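6. Running the visitor demonstration

Read this before any open day. The Tineo looks clever from the far side of a rope. It is less so up close, and visitors will notice.

1. Clear the white table and wipe it down.
2. Set the arm to its slowest speed. Faster settings impress people until something gets dropped.
3. Put on gloves before you handle the tub.
4. Run the pick routine 12 times with no audience. If it fails more than once, show the slides instead.

Caution: do not promise visitors that the machine works alone. Someone loads it, and someone stands by the stop button.

Gloved hands still do the fiddly part, steadying the clear container when it has to be tilted.
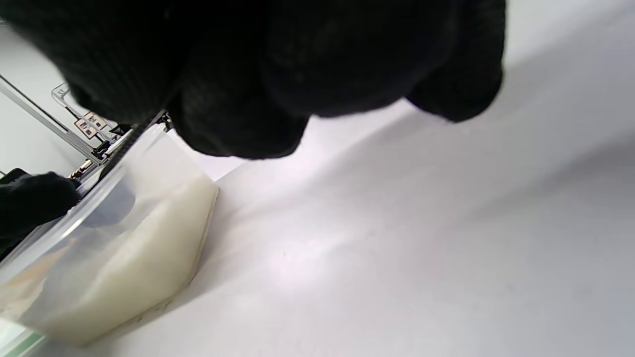
Mahsa Azimi objects that this section undersells the system, and that at Jikulberg it ran for an afternoon with one stoppage. Fair enough, but the log for that visit covers 7 runs, so the wording stays.

5. Keep visitors behind the line while the arm is powered.
6. When asked about running costs, refer people to Bijan Nazari. Do not guess.

Note: the sales leaflet's "hands-free" claim has not been tested by us. Leave the leaflets in the box.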